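Bolsa de plástico (la de la compra, vaya)

De Arura, la enciclopedia doméstica. Artículo del apartado Envases y bultos. Texto revisado el 16 de diciembre de 2018.

La bolsa de plástico es un saco de película fina, casi siempre de polietileno, que sirve para llevar cosas de un sitio a otro y que luego se queda a vivir en casa. Me tocó escribir esta entrada porque la anterior tenía 4 líneas y una de ellas era sobre el papel de estraza, así que me arremangué y aquí sigo, con un cajón lleno de bolsas abierto al lado para ir comprobando lo que digo.

Nombres

En España decimos bolsa y ya está, aunque en casa de mi abuela cada una tenía apellido: la del pan, la de la basura, la buena (una gruesa, con asas reforzadas, que no se podía usar para nada). En México puede ser bolsita y en buena parte de Centroamérica no le extraña a nadie pedir la bebida en una. En Chile se usa mucho bolsa, igual que aquí, pero el envoltorio pequeño se llama a veces cartucho en otros países cercanos al Caribe, y en Panamá cartucho es directamente la bolsa de la compra. Me encanta esa palabra, me parece mucho más seria.

Materiales y tacto

Hay dos grandes familias y se distinguen con los ojos cerrados. El polietileno de alta densidad es el que cruje: finísimo, un poco seco al tacto, translúcido cuando no lleva color. El de baja densidad es más blando y resbaladizo, estira antes de romperse y casi no hace ruido. Las bolsas de fruta del supermercado suelen ser de las primeras, y las de tienda de ropa con asa troquelada, de las segundas.

También están las compostables, que se fabrican con almidón y otros polímeros, tienen una suavidad rara (a mí me recuerda a la piel de un melocotón sin pelo, no sé explicarlo mejor) y huelen un poquito a harina. No conviene guardarlas mucho tiempo. Yo dejé un rollo en un armario junto a la caldera, y cuando fui a buscarlo en julio se deshacía al desenrollarlo.

Formas

La clásica es la de camiseta, con dos asas que salen del propio cuerpo y fuelles a los lados. Los fuelles son lo que permite que la bolsa se abra hacia fuera cuando metes algo ancho; si los miras con la bolsa nueva están plegados hacia dentro, pegaditos, y hay que soplar o frotar para que se separen. La plana no tiene fuelle ni asas y se cierra con un nudo, una pinza o lo que haya. La de asa troquelada lleva un agujero alargado, a veces con un refuerzo pegado, y es malísima para el peso porque se te clava en los dedos.

Luego viene la de cierre a presión, que para mí es ya otra cosa y tiene su propia entrada.

Las letras impresas

Casi todas llevan algo escrito: el nombre de la tienda, el símbolo de reciclaje, una advertencia sobre los niños y la asfixia en varios idiomas. Se imprime con la película plana y tensa, y por eso lo que en fábrica era una letra recta acaba siendo un garabato en cuanto la bolsa se arruga. Es difícil leer una bolsa llena. Hay que tirar de ella por los dos lados, y aun así se te escapa media palabra en un pliegue.

Tengo una de la panadería Đorđević en la que la raya de la Đ se borró a base de uso y ahora pone otra cosa, y otra de la ferretería Gostska que conserva todas las letras perfectas y lleva años con las mismas bombillas dentro.

Cómo se llena

Lo pesado abajo, eso lo sabe todo el mundo. Lo que se hace menos es pensar en la forma. Una caja mete las esquinas en la película y la perfora, sobre todo si hay algo encima que aprieta. Las latas son mucho más amables, redondas por todas partes salvo el borde, y de pie se sostienen unas a otras siempre que la bolsa vaya un poco justa. Si sobra bolsa se tumban, ruedan hacia el fondo y acaban golpeándote la pierna a cada paso - el clásico moratón de volver del súper andando.

Para las latas de bebida yo hago esto:

Abro la bolsa del todo sobre la mesa, con el fondo bien asentado.
Meto las latas de pie, juntas, sin dejar hueco en el medio.
Recojo lo que sobra de plástico por los lados y lo retuerzo una vez.
Si hay que andar mucho, doble bolsa.

Al sacarlas es al revés, pero con paciencia. El plástico fino se pega al metal cuando la lata viene de la nevera y está mojada por fuera, y si tiras de golpe te llevas la bolsa detrás. Mejor aplastar la película hacia abajo con una mano y coger la lata con la otra.

El ruido

Se merece apartado propio. Una bolsa de alta densidad hace ruido aunque nadie la toque: la dejas arrugada en la encimera y sigue crujiendo un rato, porque los pliegues se van abriendo solos. Mi gata (que no va a salir más en este artículo, lo prometo) distingue por el sonido la bolsa del jamón de todas las demás. Yo no he llegado a ese nivel.

Guardarlas

Escuelas hay muchas. La bolsa de bolsas es la más extendida y la menos práctica: metes una, salen seis. El tubo de tela con goma en los extremos funciona muy bien si eres constante y las metes por arriba y las sacas por abajo. El triangulito doblado, que aprendí de mayor, ocupa poquísimo y es bastante adictivo. Se alisa la bolsa, se dobla a lo largo en una tira y se va plegando la esquina hasta arriba, remetiendo las asas al final. En mi cajón hay 17 triángulos y un montón informe que está pendiente.

Existe también el dispensador de pared. El mío es un Brukero, modelo 1535, un cilindro con agujeros que compré pensando que me cambiaría la vida. Las bolsas blandas salen de maravilla. Las que crujen se enganchan en los agujeros y se rompen, así que lo uso solo para las primeras.

Transparentes y translúcidas

Parece lo mismo y no lo es. En la transparente ves el color y hasta puedes leer una etiqueta si el plástico está pegado al envase; en la translúcida ves bultos y manchas de color, más nítidas cuanto más cerca están de la película. Lo bueno de las dos es que encuentras las cosas sin abrir. Y con las arrugas cambia todo, porque cada pliegue añade una capa y la misma bolsa puede dejarte ver una lata con su código de barras o solo una sombra naranja.
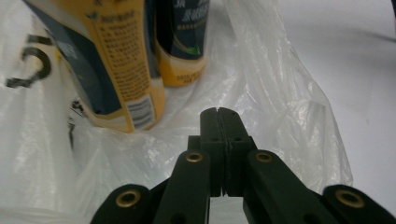
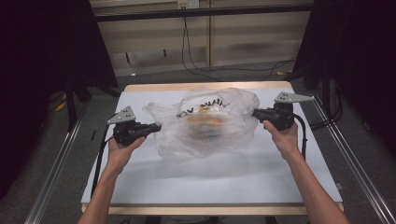 Notas de los lectores

Gostska, desde la página de discusión: en mi casa las de alta densidad se guardan planas, debajo del cubertero, y no se rompe ninguna. Lo del triángulo está bien para las de camiseta, pero con las que no llevan asas se deshace en cuanto lo sueltas, habría que ponerlo. Y echo de menos algo sobre lavarlas. Yo las enjuago por dentro con agua templada y las cuelgo boca abajo en el grifo, aguantan muchísimos usos. Las de pescado no, esas van fuera directamente.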